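Bench notebook, Inthorpe kitchen cell
31st December

Short day, no service after two, so I had the cell to myself from noon. Writing this up tonight so Marilou has it before she does the rota.

Where we are. The arm has been clearing the tea point and the drinks counter since September. The original plan from Zulleneo was that it would take over clearing completely and the two people on the late shift would move to prep. That has half happened. Drahomíra is on prep four evenings out of five and likes it. Siiri is still called back to the counter several times a shift, mostly for cups with something left in them, and she says being called back is worse than being there the whole time. I think she is right. She can't start anything that needs both hands for ten minutes.

Log totals to the end of the month: 2,508 picks attempted, 661 of those handed over to a person. Most of the handovers are handled mugs. Straight cups are fine.

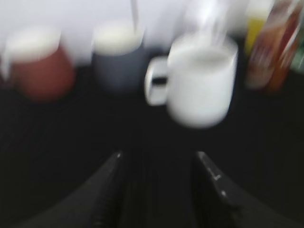

Mugs were the job for this afternoon. The Miettinen fingers close well on a plain cylinder but the planner keeps wanting to come straight in, and if the handle is on the wrong side one finger lands on it. The white mug had its handle pointing left, toward the gray cup, and that is the layout the late shift complains about: the handle takes up the gap the left finger needs. Tried three things:

Approach from the right-hand side at a slant. Works, but slow, and it wants clear space that a busy counter won't have.

Approach from above, pinch the rim. Don't like it. Morenike doesn't either, she has said since the start that nothing should touch a rim that a person drinks from, even on the way to the washer. Leaving it out.

Move the neighboring cup first, then take the mug. Best of the three. Adds a pick but no handover.

Will put the third one in as default and leave the slant as fallback. Wrist speed is still set at 60 percent and I'm not raising it while people reach across the same counter.

Bottles. Thaddeus asked if the arm could sort returns from the cups, so the person on shift only sees one crate. Grip is no trouble. Reading is the trouble. Once the wrist is close enough to grasp, the camera can't focus, and the small print goes to mush. Big print survives. 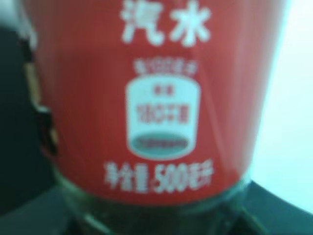
Wrist camera at close range, red label. 汽水 and the 500 毫升 line can be read, the small lines can't.

So sorting by label has to happen from further back, before the final move in, or else by color and size only. Color and size would do for what Thaddeus wants. I'd still like a person to glance over the crate at the end of the shift, and that needs to be written down as somebody's task with time allowed for it. At Firndale they put in the same kind of setup and the checking just landed on whoever was nearest.

Things people have told me this month, so they don't get lost:

Drahomíra: wants the stop button moved to the prep side. At present she has to walk past the arm to reach it. Agreed, will ask for the cable.

Siiri: the handover tone sounds like the oven timer. Change it. Also wants to be able to say "later" to a handover – right now the arm just waits over the cup with the counter blocked.

Marilou: asks whether the late shift drops to one person. Not my decision, but my view for the record is no, as long as handovers are at this level. One person can't do prep and answer the arm.

Morenike: would like the late shift to have a say in which items we try next, before we try them. Fine by me. I've put it on the list for the next meeting.

Left to do:
Put in the move-neighbor-first routine and run it with Siiri's usual counter layout
"Later" button – check whether the Zulleneo panel has a spare input
New tone
Label read from the standoff position
Stop button cable

Arm parked, air off, panel locked. Key is in the top drawer.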